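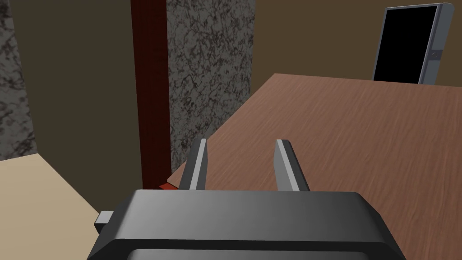 Re: [cell-planning] Gripper and sim budget, second pass

Posted to the list 2026-04-21

Quick one before I lose the afternoon. Replies inline, sorry for the length.

> Can someone confirm what we are actually asking for this round? The
> sheet from March has the Clindholm gripper in twice, once on its own
> and once inside the Trurside bundle. Finance at our end want one
> number per line and they want it without footnotes. Also, do we still
> need the sim seats if the hardware is coming anyway?

Twice is my fault. Copied the row and never took the old one out. The bundle line goes, the single one stays. So:

Clindholm two-finger gripper, 2715, one off, fingers included
Spare finger pair, 300
Usarier sim seats, 2223 for the year
Mounting plate – we make that ourselves, leave it at nil

Bundle would have given us a second controller we have nowhere to put.

> do we still need the sim seats

Yes please. The render at the top is the tabletop setup as it stands now, gripper open over the near corner of the table, monitor up at the far end. All the approach work is getting done in there. If we drop the seats in the same month the hardware turns up we're then doing reach checks on the real thing, with one gripper, and one spare set of fingers if we're lucky. I would rather bend the fingers in software.

Still to do in sim before anybody signs for the mount:

- clearance between the left finger and the column side. Looks tight to me from the gripper view, want it measured
- reach to the back of the table, where the monitor is. If we can't get there we need the longer bracket and thats a different quote
- same two again with the table turned

Wood texture, walls etc are all placeholder, please don't send me notes on the decor.

> Bondarchuk say their quote is only held for a limited time. Is it
> worth asking for an extension or do we just go?

Their quote is for the bracket and cabling, so it hangs on the reach check. Ask for the extension. They held the last one for up to 43 days without a fuss. If they say no then we go with the short bracket and live with it, I'm not holding the gripper order for a bit of bent metal.

> Could any of this slip to the next round?

Spare fingers could, at a push. Seats can't, the current ones lapse and renewing late means paying as a new customer. Gripper can't either, lead time is long enough already and Clindholm won't book a slot without a PO number.

Bits I need back from people:

1. whoever has the Trurside login, cancel the bundle request, don't just let it expire
2. cost code for the seats. Is it still software or has it moved to equipment? I've had both answers
3. someone to read the sheet who isnt me

New sheet goes up tonight with the duplicate gone. Please don't edit the March one, it's only there so we can see what changed. If you've got comments put them in this thread and not in the cells – last time half of them got sorted into the wrong rows.

Off to a meeting, back on mail later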